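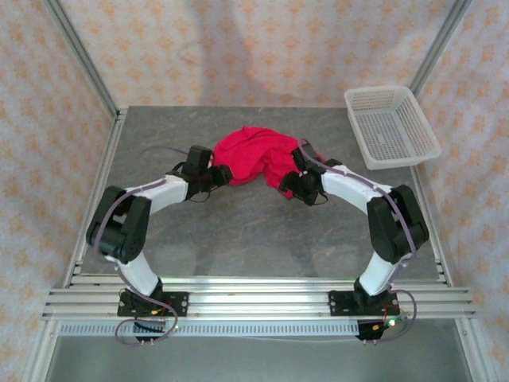

Red cloth on the work table

Red cotton bleeding in the wash, is there any way to fix it before I sew?

Asked by Lallmont on 19/07/2022

Hello everyone, I've been reading this site for years and finally have a question of my own! I bought a big piece of bright red cotton at an estate sale (five dollars, I couldn't leave it there) and I want to make a tablecloth and napkins out of it for my sister, who has her whole family over in December and always sets a beautiful table. The tag on the bolt said 100 percent cotton and nothing else, so I don't know who made it or how old it is.

I put it through a warm wash with a couple of old white dish towels, and the dish towels are now the color of strawberry milk. I did it again and the water was still pink. My plan was to trim the napkins with white bias tape, and I can just picture it all turning pink the first time somebody spills gravy and it has to be laundered. My mother always swore by salt and vinegar for setting the color. Does that work? Or should I give up on the white trim? I'd hate to, I already bought it.

2 answers

Cuvel
Salt and vinegar, my grandma did it too. Big glug of vinegar in cold water and leave it overnight. Worked for my red curtains, or anyway they never ran on anything, though come to think of it I always washed them alone. Good luck!

Ourania Economou
What a nice present for your sister! I've been making quilts for a long time and reds have given me more grief than all the other colors put together, so you have my sympathy.

I'm sorry to say the salt and vinegar won't do much for you. Salt is used while cotton is being dyed, to help the dye move onto the fabric, and vinegar belongs with wool and silk dyes. Neither one will lock in color on a finished piece of cotton. What you most likely have is extra dye that was never rinsed out properly at the mill, and the thing to do is get it out.

Fill the washer or the bathtub with water as hot as the cotton can stand, add a good squirt of dish soap (a clear one, with no bleach in it), and push the cloth down so it's all under water with room to move. Leave it overnight. While it stays under, the loose dye stays in the water and doesn't settle back in blotches. Drain, rinse, and do it again if the water is strongly colored. I had one red that took five soaks and I was about ready to throw it over the fence.

Then test it. Lay a damp scrap of your bias tape on a damp corner of the red, press them together under a plate and let them dry that way. If the tape is still white, go ahead and cut. Wash the tape too while you're at it, so it does its shrinking now.

If it's still bleeding after all that, you can buy a dye fixative for cotton, and you just follow the bottle. Some old reds never quit, though, and for those I'd use red or dark green trim and save the white for something else. Tell your sister cold water and a color catcher sheet either way.

Comment from Lallmont: Thank you both! Second soak is in the tub now and the water is a lot paler than the first. My husband would like to know when he can have a shower.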